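Search this notebook
Search for: Go

Bench notes, July – glaze batch 4, pale green

Opened the kiln at 15. Huvo controller log shows a clean climb and the usual stall before the soak. Witness cones on the lower shelf leaned further than those on the upper, same as batch 3, so the lower elements still want checking.

Recipe unchanged apart from the feldspar, now the Pamcombe bag. Weighed 200 g dry, sieved twice, left overnight. It settled hard by morning and needed a few drops of Epsom salt solution before it would stay up. Brushed well after that. Test tiles went on the lower shelf, bowls and plates above. 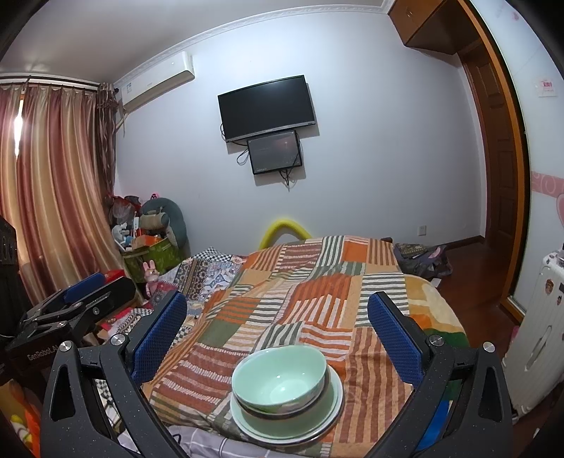

Bowl and plate in pale green, round metal plate underneath.

Colour on the tiles is greyer where the coat is thin. Thick areas have moved towards green, with fine bubbles under the surface at the foot of tile 172. No crawling. One tile has a pinhole near the edge – dust, I think, as the body was not wiped after bisque. Wipe everything next time.

Crazing check: tiles into the freezer for an hour, then boiling water, then ink. Two took ink within the first round. The Dumitrescu method says to raise silica in small steps and leave the clay alone. I would try that before touching the firing schedule, because any change to the soak will shift the colour as well and we will not know which did what.
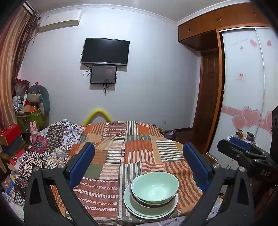
The silica line blend is set out on the back page of the book. Same sieve, same water, same number of coats. Skollthorpe clay only, as the other body shrinks more and would confuse the result. Keep one tile from each step unfired for reference.

Still open: whether the dark iron wash on the rims bleeds at this temperature. On the vertical tiles it stayed put. On the flat ones it spread slightly into the green. Check again after the elements are done.

Filed under: Glaze tests, Celadon, Kiln log
2 comments
Share 4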